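Call for Participants: Bedding and Sleep at Home
Charpentier Sleep Study, Mindton site
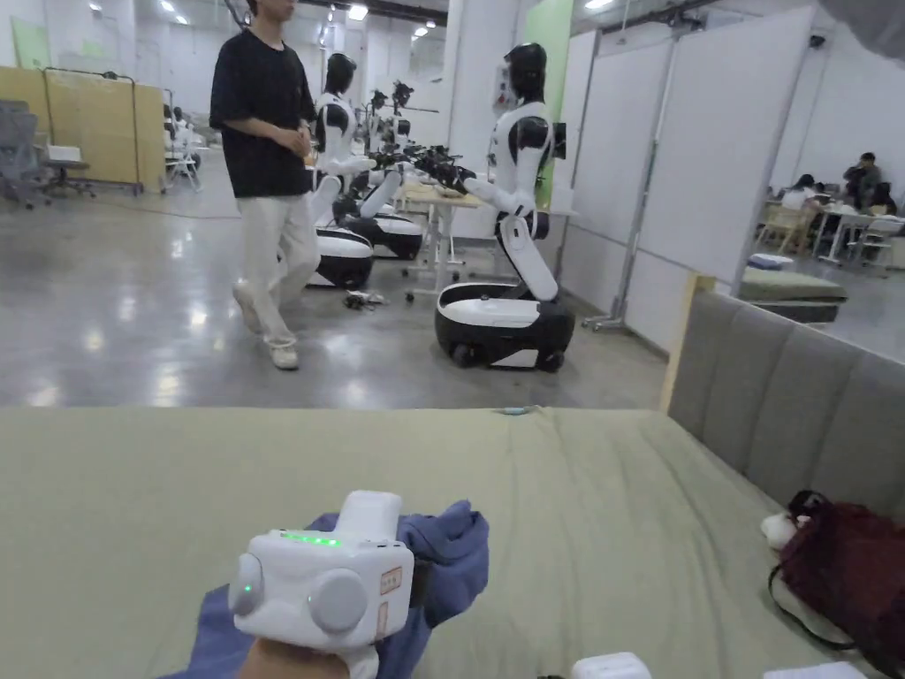 A bed with a sage-green sheet and a gray upholstered headboard.

We are looking for adults in Mindton and Ullow to keep a sleep diary at home and try two sets of bedding. The study compares how people sleep on lightweight and heavier bedding over the colder part of the year. You sleep in your own bed the whole time. There are no overnight visits and no blood draws.

Participants who finish the study receive $300.

Who can take part

You can apply if you:
are 21 or older
live in Mindton or Ullow and do not plan to move before the end of March
sleep in the same bed at least five nights a week
have a full, queen or king mattress
can read and write in English well enough to fill out a short diary every morning

You cannot take part if you work night shifts, if you are being treated for sleep apnea, or if you have a baby under one year old at home. If you take a prescription sleep medicine, please mention it on the form. Some medicines are fine and some are not, and the study nurse will check.

Couples who share a bed may apply together. Each person fills out a separate form and keeps a separate diary, and each is paid. You may also apply alone if your partner does not want to take part, but your partner needs to be all right with the change of bedding. Pets in the bed are allowed. Write them in the diary on the nights they are there.

What you will do

The study lasts eight weeks and starts in December or January, depending on when you sign up.

For the first two weeks you use your own bedding and fill out the diary. After that we give you one set of study bedding to use for three weeks, then the other set for the last three weeks. Which one you get first is decided by chance. A set is a fitted sheet, a flat sheet, two pillowcases and a blanket. You keep your own pillows.

The diary takes a few minutes each morning. It asks when you went to bed, when you got up, how many times you remember waking, and whether you felt too warm or too cold. There is a paper version and a phone version. Pick one at the start and stay with it.

We also ask you to place a small temperature logger on a nightstand or shelf near the bed. It records room temperature only. It has no microphone and does not connect to your Wi-Fi.

Please wash the study bedding once a week, using the unscented detergent we provide. Do not use dryer sheets or fabric softener on it. If a piece is torn or stained, call the office and we will replace it at no charge to you.

Visits

You come in twice, once at the start and once at the end. The first visit takes an hour. You will go over the consent form, answer questions about your health and your usual sleep, and pick up your first set of bedding. The second visit is shorter. You return the logger and the diary if you used paper. The bedding change in the middle is done by delivery to your door, between 5 and 8 p.m.

Visits are held at the Charpentier office, Drandach Building, Room 204, Mindton. Parking behind the building is free. The bus from Ullow stops across the street. There is an elevator next to the side entrance.

Payment

You receive $75 at the first visit and $225 at the last visit, for a total of $300. Payment is by check or prepaid card. If you leave the study early you keep the first payment. You may keep both sets of bedding when the study is over.

Background

An earlier survey by our group collected answers from 2,161 adults about what they sleep on and how often they change it. Many wrote that they woke up too warm in winter with the heat on. A survey cannot show whether the bedding had anything to do with it, so this study has the same people try both kinds.

Privacy

Your diary and health answers are stored under a number, with your name kept in a separate file. We do not sell or share contact information. Results will be reported for the group as a whole. Taking part is voluntary and you can stop at any time without giving a reason.

How to apply

Fill out the interest form on this page or pick up a paper copy at the office. The form asks for your mattress size, your work hours and the best time to reach you. We return calls between 9 a.m. and 4 p.m. If you work during those hours, check the box for an evening call.

Filling out the form does not commit you to anything. We will call you for a short screening and, if you qualify, set up your first visit on the same call. Sign-up closes when all places are filled. People who apply after that can ask to be put on the waiting list.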